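Mervyn Fairclough learned to mend things because his father could not. "He'd hit a radio until it worked or broke," he says. "Mostly it broke, and then my mother would send it up to a man in Drollby, and we'd go without the news for a fortnight."

Fairclough is 71 and has run the tool library in Drollby for the past nine years. It is open on Wednesday evenings and lends to anyone with an address in the town. Members pay a small yearly fee and can take out up to four things at a time. There are 1,246 items on the list, from spirit levels to a cement mixer that has to be booked well ahead.

He started it after clearing his late brother's garage. "There were three electric drills in there, and two of them had never been out of the box. I thought, every house on this road has got the same cupboard. We've all bought the same drill to put up the same shelf."

The first collection was 40 tools, kept in his own hall. His wife put up with it for one winter. After that the parish let him have the old seed store behind the station, where it has been ever since.

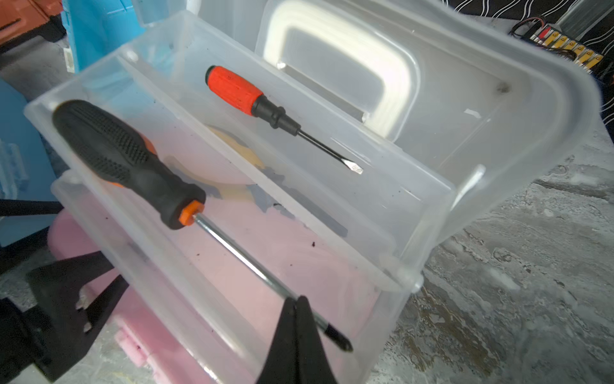 Two screwdrivers in a carrying caddy.

Asked what people borrow most, he does not have to think. "Ladders in spring, wallpaper steamers after Christmas. Screwdrivers all year round. You'd suppose everybody owned a screwdriver, but they own one, and it's the wrong one. They come in with a hinge hanging off and a butter knife."

He is strict about returns. A late item costs the borrower nothing the first time, but Fairclough will telephone. "I ring at teatime. They're always in at teatime, and they're always just about to bring it back."

Losses have been low. A pressure washer went to Flundar with a family who moved house and came back by carrier a month later, with a box of biscuits. A set of chisels never came back. He knows who has them and says he will not be printing the name.
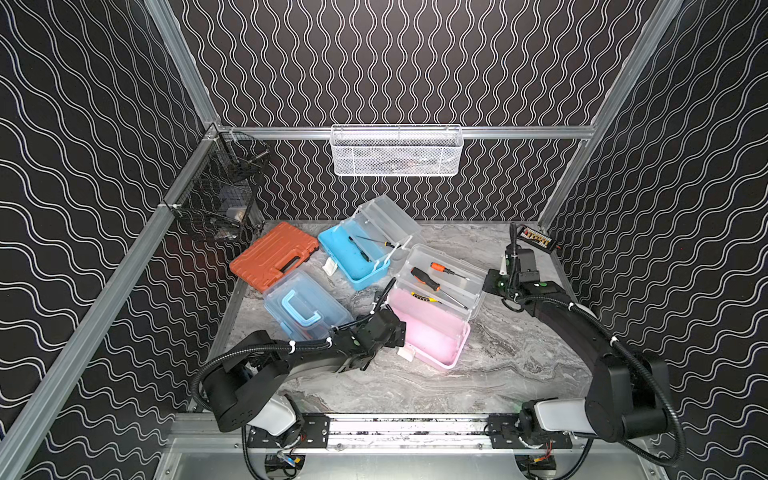

Learning to use them

Lending was only half of what he wanted. In the second year he began a repair evening, run with Erdem, a retired joiner who still cuts his own dovetails by hand. Nearly 2,000 repairs have gone through the book since then, and 1,009 of them are marked as done by the owner.

"That's the column I look at," Fairclough says. "We'll sit beside you, but you hold the tool. If I fix your lamp you've got a lamp. If you fix it you'll have a go at the next one."

Some people find that hard. He remembers a man who brought in a kitchen chair and expected to leave it. "He stood there with his coat on for ten minutes. Then he took his coat off. He's done all six chairs now."

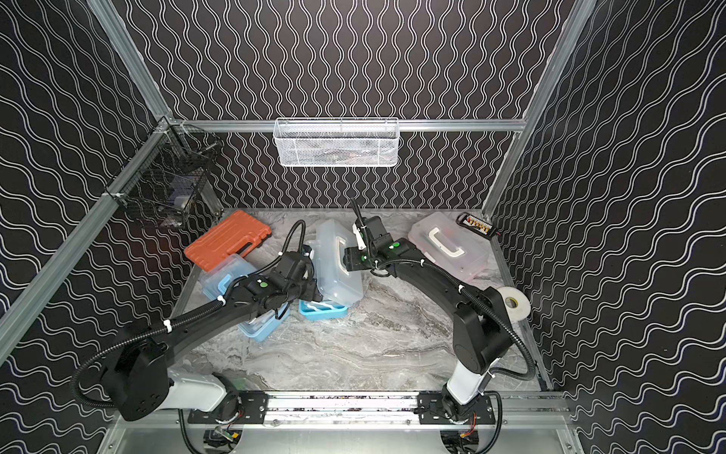 Wire baskets keep small items up off the work surface.

In July he is going to Skonura, where a group of residents wants to set up something similar. He has told them to begin with a short list and a good lock, and to turn down anything with a frayed flex. He has also told them to refuse lawnmowers, advice he did not take himself. Drollby has seven, and two of them start.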